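# Build the Door Before the Robot

Apr 4, 2019

Most home robot projects buy the arm first and look for a task afterward. I think the order should be reversed, and that a lever-handled door in simulation is the right first task for a two-arm machine. Our workshop shares one controller bench between 8 members, and the bench has spent more hours on bad joint limits than on anything else. A simulated door costs only compute.

The model we use is called Milar. It is a walled room with a door, loaded into a physics package we wrote under the name Kulance. The door has a mass, a hinge friction and a closing torque. Those values matter far more than the brick texture on the walls, although the texture gets the compliments.

The usual objection is that simulated contact is wrong. It is. Friction at the fingertips is a single coefficient in our setup, and real rubber does not behave that way. But the errors that stop a first build are coarser: an elbow that cannot clear the body, a wrist that runs out of travel when the handle moves along its arc, a base parked too close to the swing of the door. Rigid geometry exposes all of them.
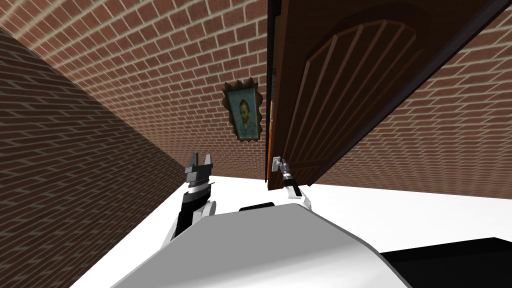 ## What the second arm is for

Members often ask why we pay for 2 arms when a lever needs one. My answer is that the idle arm is a test in itself. It has to be kept out of the door's path, and a planner that treats it as absent will sooner or later put it through a panel. I would make every newcomer plan for both arms from the first run.

I would also insist on logging the wrist view. Flenard, our log viewer, plays it beside the joint traces. In January I went through 133 runs this way, and the joint traces alone had hidden two separate faults in the approach angle. Close to a wall, a small error in wrist orientation is easy to see against straight mortar lines and hard to see in a column of radians.

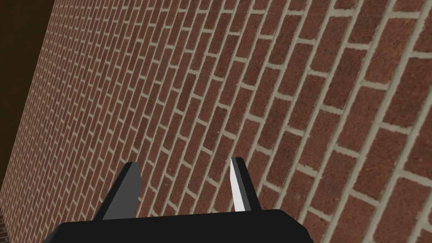 *Open gripper with the brick wall behind it.*

The strongest case against all this is motivation. People join a workshop to cut metal, and a month of tuning hinge parameters drives some of them away. I accept the cost. The Joubert arm we plan to build next will have its reach and base height set by the door model, and no bracket gets cut until those two numbers are fixed.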